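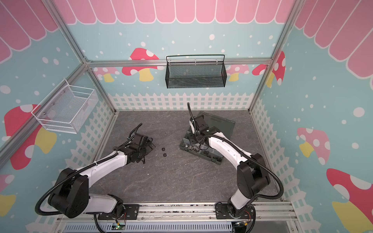 Section 2: Planning and budgeting for your cell

Before you order anything, decide what the cell will be asked to do in its first month. It's the most enjoyable part of the whole project, and an afternoon spent on it can save a great deal of money later! Most of our readers come to the Zovisell bench guide wanting to sort or kit small parts, and small parts shape the shopping list more than people expect. A pair of little black rings on a tabletop looks like nothing at all, yet picking one up cleanly will tell you more about the gripper you need than any price list. If the parts also have to go into a case with compartments and a hinged lid, plan for two arms from the start. Adding the second arm later is possible, but you may have to move the first one to make room for it.

2.1 Write the task sheet

1. List every part the cell will handle, with its smallest and largest measurement in millimetres.
2. Note the finish of each part. Shiny metal and matt black behave very differently under a camera, so list them on separate lines.
3. Write down where each part starts and where it should end up.
4. Mark any step that needs a part or container held still while something else is done to it. Each of these is a two-arm step.
5. Put a star beside the three steps you care about most. You will use them in 2.4.

Note: keep the sheet to one page. If it runs over, you probably have two cells' worth of work, and that's a lovely problem to have, but budget for one first.

2.2 Measure the space

1. Measure the clear width of the bench where the rail will sit. The Pirker short rail needs 42 inches, including room for the end stops.
2. Check the depth from the front edge of the bench to the wall.
3. With the arm maker's reach drawing in hand, mark both reach circles on the bench in masking tape. The area where they overlap is your shared work area, and it's always smaller than you hoped.
4. Allow for the cable hoses. They swing out in wide loops beyond the body of the arm, and a side wall set too close will rub.
5. Decide what will be fixed to the walls. Wire baskets are cheap and handy, but draw them on the plan before you order the frame so that the brackets land on a beam or panel that can carry them.

Caution: do not plan any shelf, basket or lamp inside the path of the elbow joints. The gripper is what everybody watches, and the elbow is what usually hits things.

2.3 Split the budget

Vija Mockus, who wrote the first version of this section, used a simple split that we still recommend. Out of every 100 you spend, put 40 towards the arms and 33 towards the frame, rail, table and wiring. The rest covers grippers, cameras, spares and test parts.

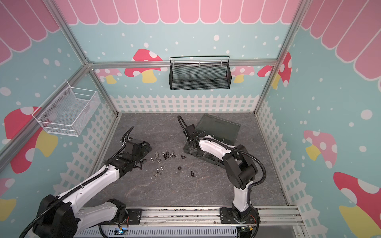 People nearly always squeeze that last share, and it's the one we'd protect. Buy a mixed bag of real fasteners on day one - plain nuts in a light and a dark finish, wing nuts, whatever your task sheet calls for - and a couple of divided storage boxes to go with them. They cost next to nothing and you'll be glad of them every single day.

1. Ask for a price on the arms with cables and mounting plates included. Some sellers list the plates separately.
2. Price at least one spare set of gripper fingers per arm.
3. Add cable hose, clips and a tray for the control boards and loose wires. Leave these off and the front of the rail soon fills up.
4. Price wall panels with a printed or plain finish. If you plan to use cameras, ask for a sample of each and look at it under your own lights.
5. Add delivery. The Nomura frame kit comes as long bars and is charged by length.

2.4 Before you place the order

1. Send the three starred steps to the seller and ask which gripper they would fit for each.
2. Ask for a trial with your own parts. The Dralthorpe demonstration bench takes bookings from January, and it's great fun as well as useful.
3. Check that the emergency stop is included in the quote and that its cable reaches the place where you will stand.

Caution: never cut the budget by leaving out the emergency stop or sharing one between two separate cells.

Prices in the worksheet were last checked on December 7, 2023. Go on to Section 3 when the order has been confirmed.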